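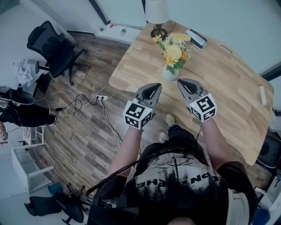 The Hincombe table in light wood, with the lamp, the flowers and the mesh chair.

Review: Hincombe work table 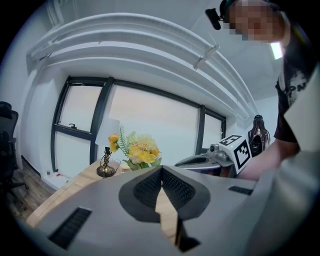
Danang Sutanto

I bought the Hincombe in January to replace a glass desk that showed every fingerprint. I paid $747 for it with delivery. It came in two boxes, and the top is heavy enough that I wouldn't try to move it alone. Herman Tarigan helped me get it upstairs and we had it standing in 80 minutes, including a break to look for the right hex key.

The top is the reason to buy this table. It's a striped butcher-block surface in a warm, light color, and the stripes hide small scratches and crumbs well. The edge is comfortable to lean on. I oiled it twice in the first month and have wiped it with a damp cloth ever since. A vase of flowers and a desk lamp with a round base both sit flat on it with no rocking.

There is a handle slot cut into the tabletop. It's small. I use it when I pull the table out to sweep, and it works fine for that. You could run a thin cord through it, but a plug won't fit.

Cables are the weak point. Hincombe gives you no tray, no clips and no place to mount a power strip. Mine is on the floor beside the table, with black and white cables running off in several directions. Pleltell sells a tray that is supposed to fit under most tables, but I haven't bought one yet. For this price it should be in the box.

The height is fixed. I'm fairly tall and it suits me both standing over it and sitting in a mesh office chair, although the armrests only go under if I lower them first. Measure yours before ordering. The feet have felt pads, and I see no marks on my wood-look floor so far.

I also looked at the Kocabaş table, which costs $94 less and has a drawer. The top felt thinner in the store and it wobbled when I leaned on a corner. The Hincombe doesn't.

Good: the top, the stability, easy cleaning.
Bad: no cable storage, price, two-person delivery.

I'd buy it again, with a cable tray in the same order.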